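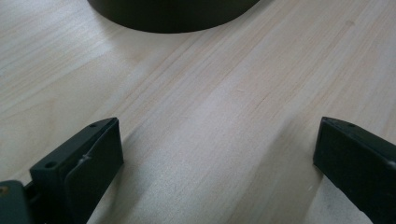 Light, straight-grained wood on a tabletop.

Plotlow opens Thursday bookings for small yards

Hi, I'm Evangelia Tzavaras, and I run Plotlow, the yard care outfit that does lawns, hedges, beds and the awkward strip beside your driveway. I'm writing this one myself, so forgive me if it sounds more like a letter than a press release.

Starting in August, we're setting aside every Thursday for small yards only. If your whole property is under 4,000 square feet, house included, you can book a Thursday visit at a flat price of $351 for the season. That gets you 10 visits, with mowing, edging, one round of hedge trimming and all the clippings hauled away.

I've wanted to do this for ages! Small yards get a rough deal. A lot of crews won't come out for them, or they charge the same minimum they'd charge for a half acre, and then they're in and out so fast the corners never get touched. My first customer, Theano Pappas, had a front yard you could cross in nine steps, and she'd been turned down by two companies before she called me. She's still on our list, and she still leaves the gate open for us so we don't have to fight the latch.

We tried the idea out this spring with 31 households, mostly in the Galanis neighborhood and a few over on Calleo Street. We learned a lot. The big mowers stayed on the trailer and we did nearly everything with two battery push mowers and hand shears, so it was a good bit quieter – one customer slept through the entire visit. We also learned that people want a text the night before, and that "morning" is too vague. You'll now get a two-hour window, with the first crew out at 8 a.m.

"I had the hedge done and the bed by the steps weeded, and they swept the sidewalk after," says Ifigeneia Sarantis, who was part of the spring group. "I signed up again the same afternoon."

Gilberto Sotelo will lead the Thursday crew. He's been with me four years and he's the person I'd want near my own roses. Gebhard Grabner is joining him from Flallonetti, the nursery out on the county road, where he looked after the shrubs and fruit trees. If you've got a sad-looking boxwood, ask Gebhard, but leave yourself some time, he does love boxwood.

A few things the flat price doesn't cover: tree work above eight feet, stump grinding and new sod. We can quote those separately, and the quote is free. Bed cleanups can be added to any visit for $10 a bed.

Booking is open now through the form on our website, or call the Plotlow office between 9 and 4 and you'll most likely get me. Reporters who'd like to come along on a Thursday are welcome – just wear shoes you don't mind getting green.

Media contact: Evangelia Tzavaras, owner, Plotlow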